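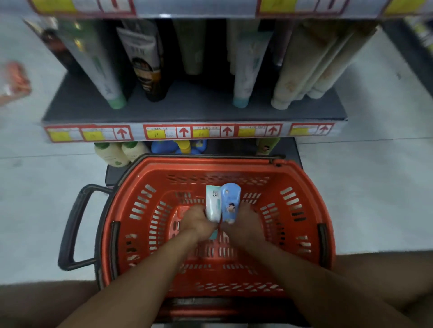

칼러(Caler) 매장 세안용품 매대 개편 2차 회의를 2월 20일 킨드몬트점 2층 휴게실에서 열었습니다. 지난번에는 시간이 모자라 이야기를 꺼내다 말았는데, 이번에는 다들 할 말을 잔뜩 챙겨 오셔서 시작부터 활기가 넘쳤어요! 첫 화제는 역시 가격표였습니다. 노란 가격표의 15, 20 같은 숫자는 멀리서도 잘 들어오고, 그 옆에 붙는 빨간 위쪽 화살표 덕분에 어느 상품 가격인지 바로 위를 보면 된다는 점은 모두 마음에 들어 했습니다. 다만 숫자 위의 작은 상품명은 허리를 숙여야 읽힌다는 의견이 있어 아래 1번 안건에서 길게 다루었습니다.

참석: 지안니 카푸토(진행), 로사리오 오를란디니, 레모 코코, 이탈로 코스타
불참: 호자리우 베텐쿠르 (렌콤브점 재고 확인 때문에 의견서로 대신함)
기록: 로사리오 오를란디니

지난 회의 확인
선반 청소용 마른걸레와 중성세제는 입고되었습니다. 그레코(Greco)에 요청한 선반 칸막이 견본은 아직 오지 않았고, 레모 코코 님이 다시 연락하기로 했습니다. 지난 회의록에서 '헤어용품'이라고 적힌 부분은 '세안용품'으로 고칩니다. 기록자의 착오였습니다.

안건 1. 가격표와 화살표
이탈로 코스타 님이 글씨 크기를 달리해 뽑은 가격표 시안을 가져오셨습니다. 상품명을 키운 시안을 탁자에 펼쳐 놓으니 모두 그쪽으로 몸이 기울더라고요. 숫자 크기는 지금 그대로 두고 상품명만 굵게 하는 쪽으로 금방 의견이 모였습니다. 긴 상품명은 두 줄까지 허용하고, 브랜드명은 줄이지 않기로 했습니다.
화살표는 계속 씁니다. 빨간 테두리도 그대로입니다. 레모 코코 님은 화살표 칸과 가격 칸의 순서를 선반마다 맞추자고 제안하셨습니다. 왼쪽에 화살표, 오른쪽에 가격. 반대로 하자는 의견도 있었지만 시안을 나란히 대어 본 뒤 제안대로 정했습니다.
손으로 쓴 가격표를 없앨지는 결론을 내지 못했습니다. 카푸토 님은 인쇄한 것으로 통일하면 깔끔하다고 보시고, 코스타 님은 행사 날에는 손글씨가 훨씬 정겹다고 하십니다. 둘 다 맞는 말씀이라 6월 행사 준비 때 다시 이야기합니다.
결정: 가격표 용지 2000장 주문. 담당 이탈로 코스타.

안건 2. 튜브형 상품 세우는 법
오늘 제일 신나게 이야기한 안건입니다. 클렌저 튜브는 뚜껑을 아래로 해서 세우는 것을 기본으로 합니다. 세워 두면 상품 앞면이 한눈에 들어오고, 고르는 재미도 확실히 더합니다! 문제는 한 번 기대기 시작하면 옆의 튜브까지 줄줄이 비스듬해진다는 것인데, 코코 님이 휴게실 선반에 직접 튜브를 세워 가며 보여 주셨습니다. 뚜껑이 넓은 것은 혼자서도 잘 서고, 뚜껑이 좁고 몸통이 긴 것은 이웃이 있어야 섭니다.
그래서 키 큰 튜브를 한쪽에 몰지 말고 뚜껑 넓은 상품 사이에 끼우기로 했습니다. 같은 상품은 앞뒤로 줄을 세우고, 맨 앞 튜브는 선반 끝에서 손가락 한 마디쯤 안으로 들입니다. 뒤에 남은 상품이 어두운 안쪽에 묻히지 않도록 앞으로 당겨 채우는 일은 개점 전과 점심 뒤에 한 번씩 합니다.
베텐쿠르 님의 의견서에는 렌콤브점에서 색깔별 진열을 해 보았더니 보기에는 참 예뻤는데 보충할 때 헷갈렸다는 내용이 있었습니다. 사진으로 본 렌콤브점 진열은 정말 근사했어요. 그래도 킨드몬트점은 용도별 진열을 유지하고, 같은 용도 안에서만 색을 살려 보기로 했습니다. 남성용 클렌저는 한자리에 모읍니다.
결정: 용도별 진열 유지, 튜브는 뚜껑을 아래로. 담당 레모 코코.

안건 3. 장바구니로 옮겨 담고 다시 채우기
매대를 정리할 때 상품을 바닥에 늘어놓지 않고 매장용 장바구니에 담아 옮기는 방식을 정식으로 쓰기로 했습니다. 가볍고, 어디든 매대 바로 앞에 놓을 수 있고, 바구니째 돌려 가며 찾기도 좋습니다. 오를란디니는 이 방식의 열렬한 지지자임을 이 자리를 빌려 기록해 둡니다.

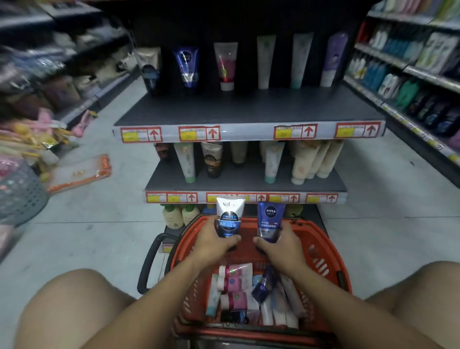
담는 순서에 대해서도 이야기가 길어졌습니다. 무거운 병을 밑에, 튜브를 그 위에, 종이 상자에 든 상품은 눌리지 않게 가장자리에 세웁니다. 바구니 손잡이는 접어 두고 작업합니다. 손잡이가 서 있으면 팔에 자꾸 걸린다고 코코 님이 강조하셨습니다.
다시 진열할 때는 비슷하게 생긴 상품을 양손에 하나씩 들고 앞면을 견주어 본 다음 제자리에 놓습니다. 라벨 색이 닮은 파란색 계열 클렌저에서 특히 효과가 좋을 것 같습니다. 카푸토 님은 처음에 너무 느리지 않겠느냐고 물으셨는데, 잘못 꽂힌 상품을 나중에 찾아다니는 시간을 생각하면 이쪽이 빠르다는 데 동의하셨습니다. 선반에 상품을 올리면서 가격표의 이름도 한 번 같이 읽습니다.
낮은 선반 작업용 무릎 방석을 사자는 제안은 박수로 통과되었습니다. 색은 아무래도 좋으니 두툼한 것으로!
결정: 장바구니 방식 채택, 무릎 방석 구입. 담당 지안니 카푸토.

안건 4. 통로 끝 매대
통로 끝 매대에는 세안용품을 계속 둡니다. 13번 통로 쪽으로 옮기자는 안도 나왔으나 면도용품과 가까운 지금 자리가 낫다는 의견이 많았습니다. 맨 윗단은 종류를 넉넉히 보여 주는 단으로 쓰고, 같은 상품의 여분은 아랫단에 둡니다. 코스타 님이 윗단에 작은 안내 문구를 붙이고 싶다고 하셔서 문구 초안을 받아 보기로 했습니다. '오늘 저녁 세수가 기다려지는 매대'라는 즉석 제안에 다들 크게 웃었고, 후보에 올려 두었습니다.

기타
베텐쿠르 님이 렌콤브점에서 쓰는 보충 점검표를 보내 주시기로 했습니다. 양식이 오면 휴게실 게시판에 붙입니다.
선반 청소는 진열을 바꾸는 날 함께 합니다. 뒤판 먼지까지 닦습니다.
휴게실 커피가 떨어졌습니다. 카푸토 님이 주문하십니다.

할 일
이탈로 코스타: 가격표 용지 주문, 상품명 굵은 시안으로 최종본 작성, 안내 문구 초안
레모 코코: 그레코에 칸막이 견본 재문의, 튜브 진열 순서 그림 한 장
지안니 카푸토: 무릎 방석, 커피
로사리오 오를란디니: 회의록 배포, 베텐쿠르 님께 결정 사항 전달

다음 회의는 칸막이 견본이 도착하면 잡습니다. 견본을 매대에 직접 끼워 볼 예정이니 편한 신발을 신고 오세요.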